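TECHNICIAN WANTED – robot cell fault, short contract, Berklow

Fleridby takes old desktop PCs apart with robot arms. Or tries to. Since June the arm on cell 2 has been losing grip force partway through a pick – no alarm, no stop, controller logs it as a good cycle. 22 bent sockets so far and one dropped processor. Need someone who can find out why.
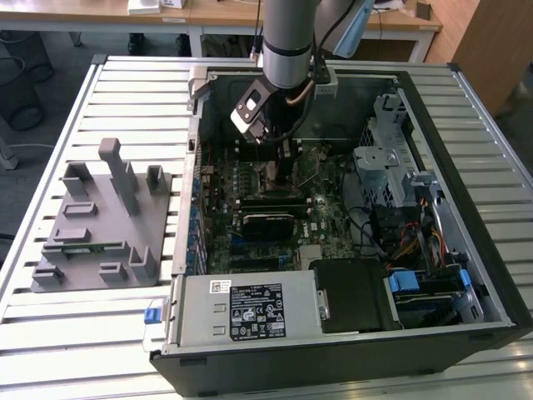

Cestier swapped the gripper once already, same fault came back. Error 2041 shows up sometimes, sometimes not. We think cable or firmware but dont take our word for it.

You'd be doing: fault tracing, force logging, re-teaching the socket approach, writing up the safety side for Oda before we go back to unattended runs. Nights are off untill that's signed.

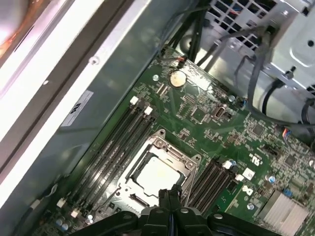
Must have hands-on time with arms and end effectors, lockout training, patience. PC repair a plus. Pay is $2000 a week, parking on site. Start asap.

Send resume plus a few lines on the worst intermittent fault you ever chased – no cover letter – to the Fleridby front desk, Berklow.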